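We use cookies to keep this site working and to remember your settings. Accept all | Manage

Intro to Criminal Procedure - Handout 5: when the jury can't agree
Shagufta Mengal
May

Notes only, read the chapter as well. Some of this got rushed at the end of the lecture so I've filled bits in.

1. What a hung jury is

Jury can't reach the verdict the law asks for. Not an acquittal. Not a conviction. Legally the charge is still sitting there undecided. Students mix this up every year in the exam, please don't.

England and Wales: judge first asks for a unanimous verdict. After at least two hours and ten minutes (longer if the case is complex) judge can say a majority will do. With twelve jurors that means 11-1 or 10-2. If jurors have been discharged along the way and there are eleven left, 10-1. Ten left, 9-1. Nine left, must be unanimous.

Scotland is different, see Senga Chisholm's guest lecture. Don't carry the English numbers across.

2. The majority direction

Timing matters. Too early and there is an appeal point. Judge should tell them to keep trying for unanimity even after the majority direction is given. For a guilty verdict by majority, the foreman has to say in open court how many agreed and how many didn't. For not guilty the split isn't asked for. Why? We talked about this, acquitted person shouldn't walk out with a "second class" acquittal.

3. The Watson direction

R v Watson 1988. Judge may remind jurors of their oath, to give a true verdict acording to the evidence, and that there has to be some give and take. Must NOT put pressure on. No hint that a failure to agree costs money or is a nuisance to anybody. Used sparingly now, and usually only after a majority direction has had time to work.

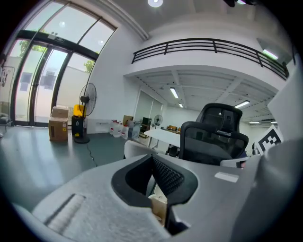
Office chair with headrest, marker board beside it.

4. After discharge

Jury discharged, prosecution decides whether to go again. Usual practice is one retrial. If the second jury also can't agree, the prosecution normally offers no evidence. Convention, not a statute, so a third trial is possible but rare. Needs good reasons, very serious offence and so on.

Things to weigh:
- seriousness of the charge
- strength of the evidence second time round, any witnesses lost
- delay, and whose fault
- effect on complainant and on the defendant, esp. if in custody
- cost comes in but shouldn't drive it

Custody time limits: don't assume the defendant just stays inside. Check where the limit stands and whether an extension has been asked for.

5. Double jeopardy?

No. Autrefois acquit needs an actual acquittal. A hung jury isn't one, so a retrial on the same count is fine. Different if the jury agreed on count 1 and hung on count 2, then only count 2 is open. Watch for overlapping facts.

Problem for the seminar

Ghumman is charged with murdering his business partner, Dekik. After a long retirement the jury, down to ten, say they are 8-2. Judge tells them "the public has paid for this trial and expects an answer". Forty minutes later they convict 9-1. Advise on appeal. Then advise again supposing they never agreed and were discharged. One side of A4, bring it with you, we wont have time to write it in class.

Reading: the chapter on verdicts, plus Watson itself (short). Chisholm's slides go up once she has sent them over.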